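Questions about ordering, sealing and living with a Harport wood countertop. Measurements are in millimeters unless noted.

## Ordering

**What depths are available?**

Two: 586 and 751. The narrower one suits a standard run of base cabinets. The deeper one is meant for islands and folding counters, where both long edges are finished.

**How accurate do my measurements need to be?**

Measure the wall at the back and at the front edge of the cabinets, and send both numbers. Walls are rarely square. We cut to the longer figure and leave the scribe to your installer.

**Can I put a counter on drawer cabinets I already own?**

Yes, if the cabinet tops are level with each other and fixed together. Remove any existing top first. Do not set wood on wood with no air gap – use the slotted spacers in the Strobel mounting kit.

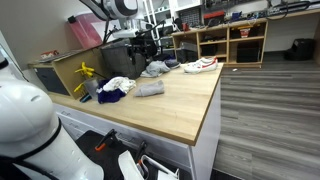
*Photo: Hậu Kim*

## Installation

**Why are the bracket holes slotted?**

Wood moves across its width with the seasons. A screw in a round hole holds it still, and the top will split or cup. Set each screw in the middle of the slot and tighten until snug.

**How long should the top rest before it goes in?**

Keep it flat in the room where it will be used for 46 hours, unwrapped, on battens. A top delivered in January to a heated house should be given twice that.

**Do I need to seal the underside?**

Yes. One coat is enough, but do not skip it. Uneven sealing is the most frequent cause of warping in the claims we receive.

## Finish and care

**Which finish is on the counter when it arrives?**

Erna hardwax oil, two coats, clear. Lacquer is available on request and adds a week to the lead time. Lacquered tops cannot be spot repaired.

**Is the surface safe for clean laundry?**

Once the oil has cured, yes. Curing takes 10 days at room temperature. Before that, oil may transfer to fabric, and pale cotton shows it first. After curing, keep wet items off the wood and wipe up detergent drips right away. 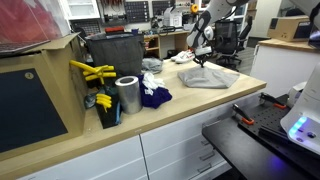
*Light wood counter on white drawer cabinets.*

**How do I remove a dark ring?**

Sand lightly along the grain with 240 grit, wipe off the dust, and apply a thin coat of oil. Rings from iron or steel cans may need oxalic acid. Test it on the underside first.

**How much heat can it take?**

Up to 50 °C in continuous contact. Use a trivet for pans and a rest for irons.

**How often should I re-oil?**

When a drop of water stops beading. On a laundry counter that is usually once a year, on a kitchen counter twice.

## Returns

**Can I return a cut top?**

No. Uncut stock lengths can be returned in the original Jimby sleeve, with end caps on. Pickup is on Saturday only, and the driver will not carry tops down stairs.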